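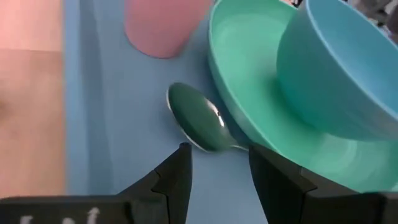 Section 5: Setting Up the Storix Pantry Timer

Before you start, find a nice level spot for your Storix, well away from the stove and out of direct sunlight. Give yourself 20 minutes or so of peace and quiet (a cup of coffee helps!) and keep the little bag of screws close by.

1. Slide the battery door off the back and put in two fresh batteries, matching the plus and minus signs.

2. Hold down the round SET button until the display blinks, then turn the dial to the correct hour and press SET again.
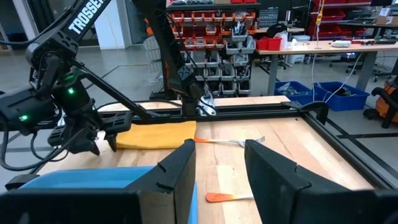 3. Choose a chime. There are 13 of them, and we are rather fond of the Bredcombe bell, but do take your time and try them all.

Note: If the display shows 63, the batteries are low. Change both of them together.

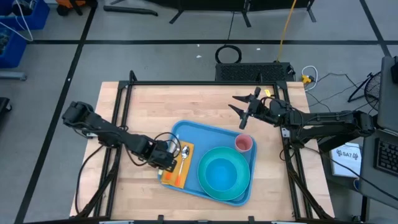
4. Hang the timer on its Perron bracket, or stand it on the shelf with the foot folded out.

Caution: Never rinse the timer under the faucet. A soft cloth, barely damp, will take care of flour and sticky fingerprints.

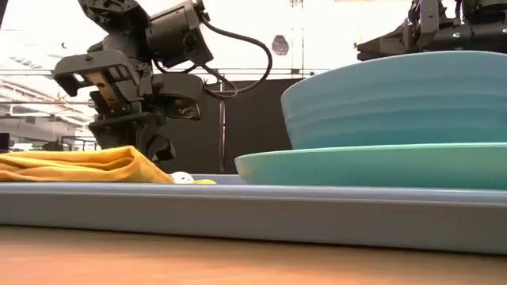

Once the timer is in place, let it run through the night and check it against a clock you trust in the morning. If it has drifted, go back to step 2 and set the hour again.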